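The Case for Carrying the Cup on a Tray

For most of my adult life I thought of trays as something that belonged in hotels and hospitals. At home you had two hands, and if you needed to bring in more than two hands could hold, you made a second trip. I have changed my mind. A household that drinks coffee or tea at a table should own one plain tray and use it every day.

My own conversion came in June, when I was staying in a rented apartment in Prusia. The kitchen was at one end of a long hall and the only good table was at the other. A tray leaned against the wall next to the stove. By the end of the first morning I was using it for everything, and when I got home I bought one.

The tray should be low and plain, with a rim just high enough to stop a spoon from sliding off. It doesn't need handles. Handles catch on sleeves and they make the tray hard to store upright between the cutting boards. Mine came from Hullen and has been through the sink nearly 100 times. It has scratches. I don't see why it shouldn't.

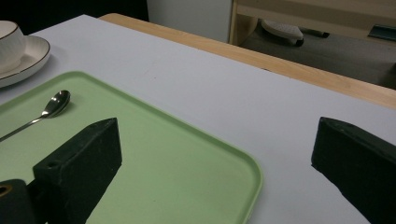
A green tray with a spoon on it, and a cup and saucer on the table beside it.

I hold one opinion that some people find fussy. Once the tray reaches the table, the cup should come off it. A cup and saucer are meant to sit on the table in front of the person drinking. Leave them on the tray and you end up reaching over the rim, and every time someone bumps the tray the coffee goes into the saucer. The tray is for carrying, and after that it is a place for the things you are done with or haven't gotten to yet, such as the spoon, the sugar or a folded napkin.

The spoon is the best argument for this. A wet spoon has nowhere good to go. On the saucer it rattles against the cup and tips off when you lift it. On the table it leaves a brown ring, and if the table is wood you will be looking at that ring for a long time. On a tray it can lie there until you get up.

The usual objection is that a tray takes up room. That is true on a small table. The one at the Gashaw, a café near my office, is 39 inches across and fits two people and not much else. But a tray can be moved to a chair or put back in the kitchen as soon as it has been cleared, and a stain can't. Another objection is that a saucer already does the job. A saucer catches drips from the cup. It was never going to carry the milk.

I'm less sure about matching. Stores in the Prarkorgate shopping center sell trays printed to go with a particular tea set, and I can see why someone would want that.
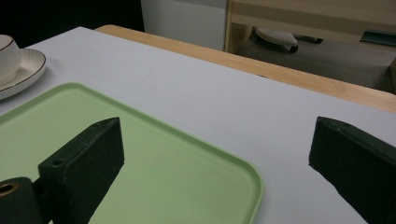

Still, I would buy the tray in a single color and let the cups be whatever they are. White cups go with anything. A set gets broken one piece at a time, and a printed tray with no cups left to match it looks like a leftover.

Price shouldn't decide it either. I have seen good plain trays for 5 dollars at yard sales. Check that it lies flat, wash it, and keep it near the cups, where you will reach for it before you start pouring.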